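Jolska bench cell: setup and upkeep notes
Two-arm tabletop cell, toiletries packing task. Maintained by Marjan Yazdani.
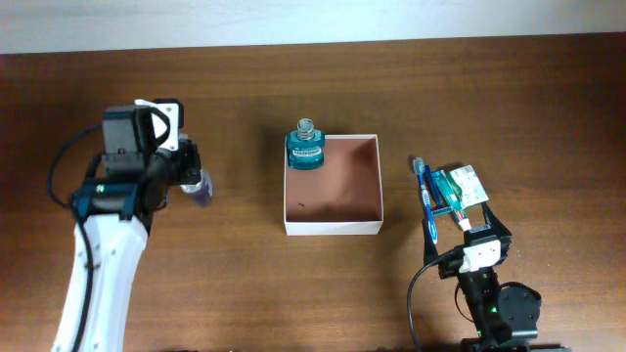

The cell is set up the same way every morning before recording starts. Power the left arm first, then the right, and wait for both to finish homing. Check the cable slack next. The cables on both arms stand out in wide loops over the table, and they need to stay that way — if a loop has been pulled tight, the wrist will fault on the first long reach. The open white box goes between the arms, with the toiletries on either side of it. Bottles may lean against the box rim at the start of an episode.

Contents
2,210 episodes, recorded in November at the Pakuvis site. 179 of these are marked "fault" in the index and kept in a separate folder. They are mostly cable snags and dropped tubes.

Routine care
Wipe the gripper fingers every 70 episodes. Toothpaste residue gets into the finger joints and makes them slow to close.
Check the screws on the gripper plates at the same time. Hand tight plus a quarter turn. Do not use thread glue on them.
Restart the control PC after lunch.

Repairs so far
Right gripper cable replaced after episode 20. The old one had worn through near the connector.
Left wrist recalibrated twice by Cecilia Nartey. Offsets are in calib_left.txt, newest at the bottom.

Known problems
The left arm drifts slightly when it has been on all day. Home it again if grasps start landing short.
Spare fingers are on order from Desport.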